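# Bretstead talk, speaker notes: from hand-held grasps to a planner we can trust

Tuesday, June 6, 2023
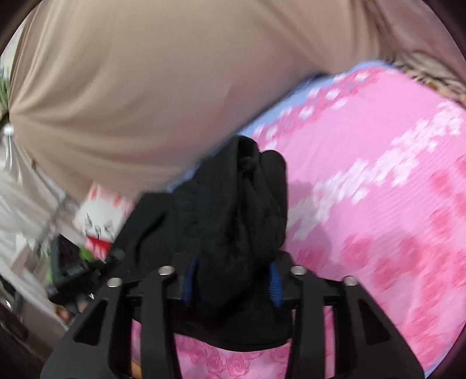
*Slide 1. Black fabric item between the blue finger pads, pink flowered bedspread behind.*

**Slide 1 (leave it up while people sit down)**

- Say good morning, say the name of the project: Flercombe.
- The talk is on software. For the mechanical questions I ask people to wait until the coffee.
- Point at the fabric. It is bunched between the fingers, and it hangs down over the mounting bar. A contour finder wants a clean edge and it does not get one.
- Point also at the bedspread, which is blurred into streaks. Our old tracker lost its features on such images. Speak slowly here, it is the reason for slide 3.

**Slide 2: the data**

- 599 recordings in total, of which 186 are with cloth.
- We began in January with rigid objects only. I think now this was the wrong order.
- Each recording passes through Drilholm, our tool for time alignment. If the gripper width and the video disagree by more than 6 milliseconds, the recording goes back to the queue.

**Slide 3: perception**

- Two changes. First, we estimate the blur for each image and give it to the tracker as a weight. Second, we mask the fingers before we search for features, because they move with the camera and they pull the pose towards "standing still".
- Dark cloth against dark fingers is still the weak case. Go back to slide 1 for a moment and let them look.
- The circular border of the lens: we crop after the undistortion, never before. I made this mistake for nine days.

**Slide 4: planning**

- Degefa is the planner. It takes short pieces of motion and proposes the next one.
- For cloth it replans more often, and the closing width is a range and not one number.
- Show the plot. Do not read the axis labels aloud, they are on the slide.

**Slide 5: open points**

- People and their clothes close to the camera. The static-world assumption breaks when a garment fills half of the view.
- When do we stop a grasp? At present it is a fixed threshold, and I do not like it.
- If somebody asks for the code: Drilholm yes, Degefa after the review.

Bring the short video cable. The one in the Bretstead room is loose.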